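Equipment plan: hand-held grippers for the folding work

2024-09-10
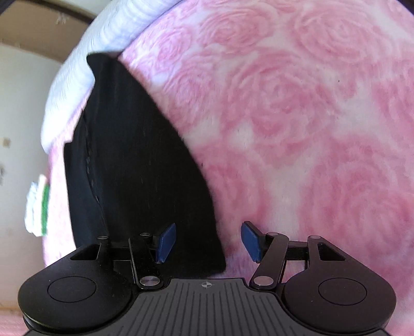 The budget request for the next period covers six hand-held grippers, two of them held as spares. Dardo Quiroga submitted the draft last week and Yvonne Mottram has returned it with two changes, both described below.

The first change concerns finger pads. The draft treated them as part of the purchase price. They are now a separate consumables line, with 44 pads ordered together with the tools. Pads pick up lint from dark fabrics and fleece, and a worn pad slips on a folded hem well before it looks worn. Teams should log each pad change against the tool number so that the next order can be based on use. Pads are to be changed in pairs.

The second change concerns the supplier. Mivex and Peeters both quoted for the full quantity. The Peeters quote is lower per unit but leaves out the pivot pins and linkage arms as replaceable parts, so a bent arm would mean returning the whole finger assembly. Mivex lists them individually. Mottram has asked for the comparison to be redone with one repair per tool included. Colm Foley is doing this and needs the repair records from all teams, including repairs made in-house with no invoice.

No robot arm is included in this request. The arm for the Zarnska site remains planned for February, and its mounting plate will be ordered only after the gripper supplier is settled, as the bolt patterns differ. Teams that need bench space for it should tell Mwende Mabula now, including power and the clearance needed on each side.

Clothing and blankets for the folding tasks stay under general supplies. Please do not charge them to the equipment code. Three such charges were moved back last quarter.

Questions on the quotes go to Foley; questions on codes go to Mottram.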